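The club has finally been given a real table to work at, and I've been so happy about it that I've told strangers at the bus stop. So now I'm telling you, newsletter readers!

Quick catch-up for anyone who skipped the November issue (I forgive you). Our student robotics club, Zudham, signed up for the spring tabletop challenge, and our project is called Quan. The idea is simple to say out loud: two robot arms, one table, a bunch of dishes and a shelf, and the arms have to get the dishes where they belong without a person helping. Setting a table, basically. My little brother can do it in two minutes when dessert is on the line. Our arms are a whole other story.

We have 4 people on Quan this season. Trinh Nghiêm is our captain and does most of the planning, Đức Huỳnh and his cousin Nhàn Huỳnh split the programming between them (they argue in the hallway and come back agreeing, I don't know how), and I write these updates and keep the practice log. Subbarao Fernandes is our adviser. He's very patient. He let us spend a whole evening on what turned out to be a typo.

The big discussion this week was the shelf. The challenge rules say dishes may be stacked, slid or stored off the tabletop, and Trinh wanted to use the raised board for storage, with the square bowls going up first and the leaf-shaped plates after. Đức thought the plates should go first while there's more room for the arms to swing. We voted and it was a tie, so we're trying both! Each plan gets 22 practice rounds, all written down by me, and then we compare. I've already bought a new notebook for it, which my mom says is the most excited anyone has ever been about a notebook.

The dishes are harder than I expected, too. A square bowl has a nice straight rim to go after. The leaf-shaped ones curve, so the gripper has to come in at just the right angle, and a tiny mistake in the angle means you push the thing across the table instead of picking it up. Nhàn has been rewriting the part of the code that chooses the angle, and she has a page of sketches that looks like somebody's salad. They're also shiny, all of them, and when the lights bounce off both the dishes and the tabletop, finding the edge of a rim gets tricky. Đức wants to swap in something matte. Trinh says the rules say shiny, so shiny it is.
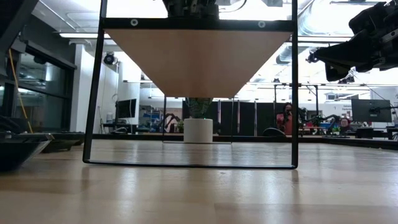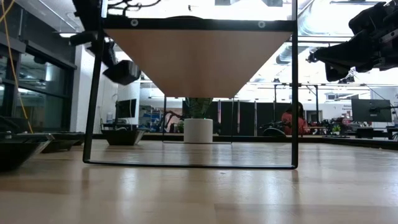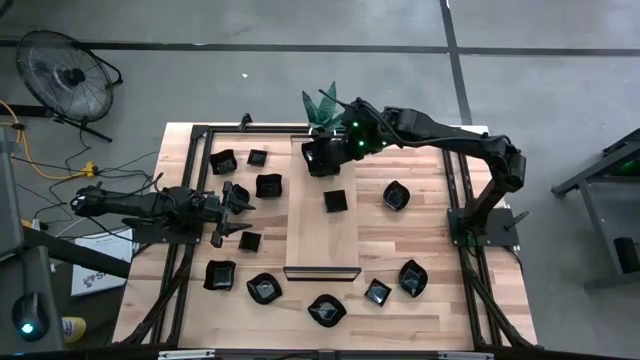 Our first full scrimmage is against Prillance, the team from across town, and I'll admit I'm nervous. They scored 1072 at the fall meet, and our best practice score was well under that when I last added it up. The top score in the league right now belongs to Ustard with 2115, and I don't even want to think about them yet. Trinh does want to think about them. She has their score written on the inside cover of her binder.

What we do have is a plan for the two arms to share the work. Up to now we've mostly been running them one at a time, because the first time we let both of them loose they wanted the same bowl. Nhàn's fix is that each arm gets its own side of the table and has to ask before crossing the middle. It's slower, but I like it, it feels polite. Đức is working on a faster version where they take turns over the shelf, and he says he'll have it ready before the scrimmage. He also said that about the last one, so bring him snacks and encouragement.

A huge thank-you to Nga Sầm, who graduated last spring and still answers our panicked messages at dinner time. She's the one who told us to practice the boring moves first (up, over, down, let go) and leave the fancy stuff for later, and we've been doing that all week.

If you're a student and this sounds fun, come talk to any of us! You don't need to know how to code. I didn't when I joined, and I still mostly write things down and ask a lot of questions. Practice is after last class, and Mr. Fernandes has the sign-up sheet.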